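Devoneck brings its round wooden bowls to the Penia housewares market

16 June 2021 – I'm Selorm Appiah, and I run Devoneck, a small shop that sells bowls and trays for the stuff that never has a home. Keys, sponges, the kids' blocks, you name it! From this Saturday our new bowl, the Lencho, goes on sale at the Penia market for $22, and I couldn't be happier with it.

It's a plain round bowl in light wood with a thick, smooth rim, and the grain rings run right around the side (my favorite part). We made 400 for the first batch and almost 228 are already spoken for, mostly by people who bought our trays last year. 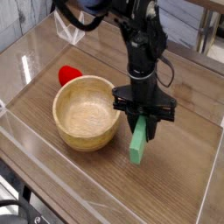

Can I put damp things in it?
Dry them off first. The wood is finished, but a sponge left sitting overnight will mark it.

I keep two at home – one by the door, one on the counter – and my table has stayed clear for weeks, which is a record in our house. The trick, if you can call it that, is to keep the bowl right where the mess happens. A green strip or block goes in flat and still leaves open space beside it.

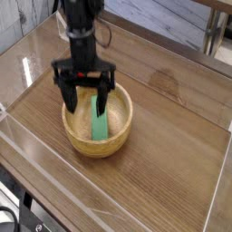
Abrehet Zeleke wrote to us that she wanted a smaller size too, because hers has already been taken over by toy cars and she'd like something for her rings. We hear you, Abrehet! Our workshop in Hereck is trying out a smaller one now.

Come by the stall and pick one up, or write to the shop and we'll hold one for you until the end of June.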